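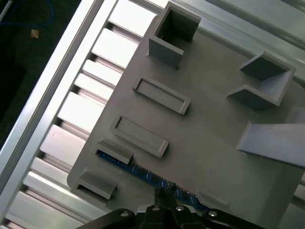

Shinji Okabe asked at the first review why a bench for a tiny entryway needed storage at all, when you could just hang a shelf above it and call it done. Fair question! I didn't have a good answer then, so a lot of this report is me working one out.

My project is the Ornel, a narrow hallway bench with a lift-up seat, for people in small apartments who want somewhere to sit while they pull their boots on. I started it in December with a stack of cardboard and way too much confidence. It's 96 centimeters long, which fits the wall between the door and the closet in my own place in Trolcombe (yes, I designed it for myself first, and I'd do it again).

I built 2 versions. The first had a solid lid in one piece, and it was heavy and annoying, and you had to clear every bag and scarf off the seat before you could get at your shoes. The second has a split lid, so one half can stay covered in junk while you open the other.

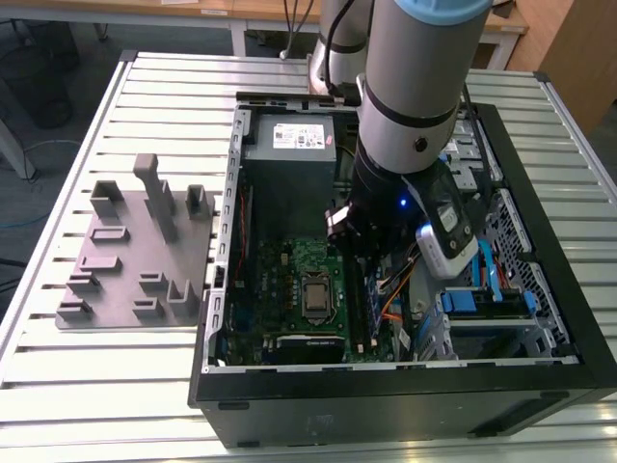

Getting the inside organized took longer than the whole frame did. I kept drawing fancy drawers and then crossing them out, mostly for cost. What I wanted was a spot shaped for each thing, so you can drop it in without thinking. The gray plate with the U-shaped upright holders and the low slots is pretty close to the idea, only mine has to take umbrellas and flip-flops. I ended up with a lift-out insert with tall dividers on one end and shallow slots on the other - the shallow end is for gloves, keys and dog leashes.

I asked 5 people to live with the bench for a few days each and write down whatever bugged them. Eldana Seyoum wrote the most, bless her. She said the seat was a bit low for her dad, the lid needed a finger notch, and the tall dividers were great for umbrellas but useless for boots. I added the notch and made the dividers removable. The seat height I left alone, and I still go back and forth on that one.

For the cushion I tried two fabrics, Fleltano and Adugna. Fleltano looks nicer and shows every bit of mud. Adugna is kind of scratchy, but it wipes clean, so that's what went on the final bench. 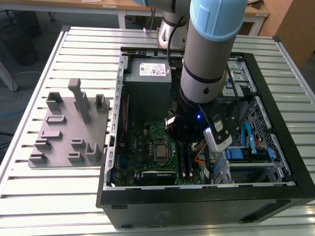
Robot arm and open computer case on the worktable.

As for Shinji's shelf, I did mock one up over the bench. I hit my head on it twice while tying my laces, so the storage stays under the seat. Next on my list is a soft-close hinge that doesn't eat the whole budget.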